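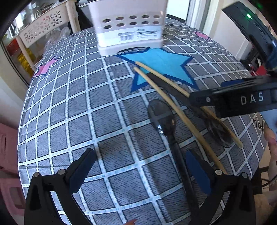 Tablecloth

A tablecloth is a piece of cloth spread over a table. It may protect the surface from scratches and stains, or it may serve only as decoration. Cotton, linen and polyester are the usual materials, and for kitchens also coated cloth which can be wiped.

Size and drop

The part that hangs over the edge is called the drop. For daily meals a drop of 20 cm is common, while at formal dinners the cloth hangs lower and in some houses reaches the floor. A round table of 185 cm with a drop of 20 cm on every side needs a cloth of 225 cm.

Patterns

Checks are among the oldest woven patterns, as they can be made on a simple loom with two colours of thread. In the town of Gernov the weavers made checked cloths mostly for inns - white cloths were kept for weddings and funerals. Vilmos Hegedűs, who wrote on the linen trade of the region, lists 26 local checks, of which eight are still woven. The Husine check, with narrow lines on a darker ground, is the best known of them.

Care

Linen should be ironed while it is still a little damp. Wine stains are treated with cold water before washing. Coated cloths must not be ironed, and it is better to store them rolled - folds can crack the coating.

See also: Napkin, Placemat, Table runner

Last edited 7/15/26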